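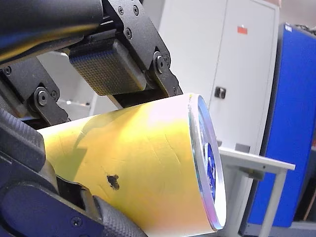
Re: [grasp-eval] Contact-only slip threshold, Kilel set

The second batch is scored. Of 700 grasps on thin-walled cylinders, the fixed threshold missed slip in 117. The Lemora estimator missed 7 on the same logs.

On 600 of the 700 we also ran the wrist view offline:

> Does the estimator use the wrist view at all, or only the pad signal?
> If the view is in the loop, I would expect the Jeon baseline to
> close some of the gap.

Only the pad signal. The view is used afterward, to label axial roll.

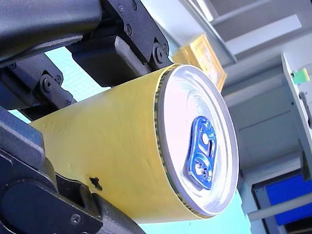

Roll labels are the weak part of the method. A plain cylinder gives the tracker very little texture, and the first version lost lock on most of the side grasps. The current version prefers features on the end of the object. On the yellow can it locks to the blue pull tab, with the dark mark on the body near the lower finger as a second point. If both are hidden the grasp is dropped from the roll table - it still counts for slip.

The Jeon baseline has not been rerun with these labels. I would hold off on comparing the two until it has. Scripts are in the Trurutbridge repository under eval/roll, and the April logs use the old column order.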